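Speaker notes, "Can it do the boring work yet?"
Fatemeh Ebrahimi, Ondness evening talks

Slide 1. Say good evening, thank Kandasamy for the room. Speak slowly. I have 20 slides in my head and only six on the screen.

Slide 2. Start with the house. Folding a shirt, emptying a dishwasher, finding the other sock. Ask the audience who would pay 988 dollars for a machine that folds towels and does nothing else. Wait for hands. Then ask again with 84 dollars.

Slide 3. The shop floor. At Weler the packing line closes 1000 boxes in a shift, and it does this well, for the box always comes in the same position. Move the box by a thumb's width and a person must come. This is my main point, so repeat it once.

Slide 4. Laying bricks. My uncle did it for all his life and he never looked at his hands. For a machine, one brick that sits on top of its neighbor is already a difficult question: where to hold it, how hard, and what to do if it slides.

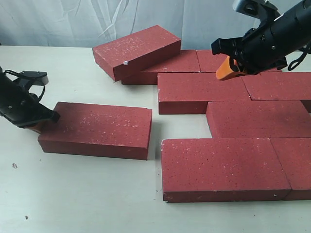
Red bricks on a table, a staggered layout with one brick tilted.
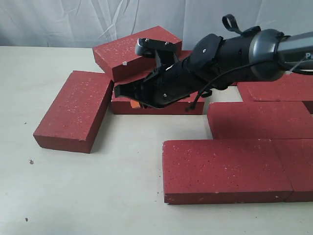
Slide 5. My answer to the title is "some of it, with a person near." I would trust a machine today with sorting and with simple stacking. I would not trust it with my grandmother's plates. If somebody asks about price, say that I don't know and offer to write to them.

Slide 6. Questions. Leave ten minutes. Repeat each question in the microphone, last November I forgot.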